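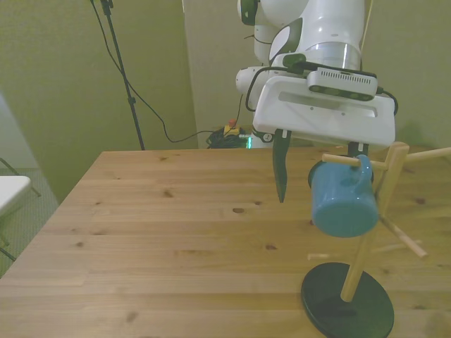 A blue ceramic mug on a wooden mug tree

A mug tree is a household stand for storing drinking mugs by their handles. It has an upright post set into a base, with short arms or pegs angled upward so that the mugs do not slide off. Most are made of wood or metal wire.

Design

The base must be wide or heavy enough to balance a stand that is loaded on one side only. Arms are usually set at different heights, which lets neighboring mugs hang without touching. A typical stand is 30 to 60 centimeters tall – shorter ones fit under wall cabinets. Wooden arms are glued into drilled holes, and a loose arm can be cleaned and glued again.

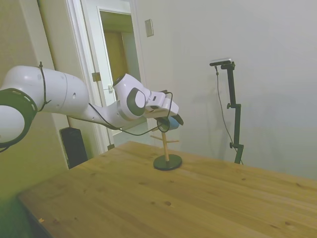 Use and care

Mugs are normally dried before hanging, as water running down the post can stain bare wood. Wooden stands are wiped with a damp cloth and should not be soaked. Mugs with very small or thick handles may not fit over the arms.

Related items

Wall racks and hooks under shelves serve the same purpose and leave the counter free. Smaller stands with thinner arms are sold for espresso cups.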